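4.2 Episode Segmentation and Replay

The Merdale recorder writes gripper pose and finger width to one log per episode. Our segmenter cuts each log into phases - approach, grasp, transfer, release - using finger width and its rate of change. The first version used a fixed width threshold and failed on thin, wide items, where the fingers stop at almost the same width for every grasp. The second version looks for a plateau in width that lasts at least 500 ms.

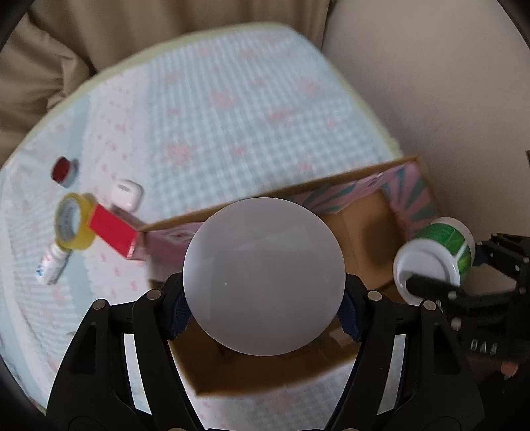
Packing episodes with two grippers needed one more change. Each hand is now segmented separately, and the planner merges the two phase lists by timestamp. If one hand is holding an item over the box, the other hand's approach is kept as a parallel phase and is not treated as idle time.

We tested the merged output on 80 episodes. Six were rejected by the replay checker, two of them for missing pose data. The other rejections came from releases with no clear change in width. Settings are listed in Appendix B.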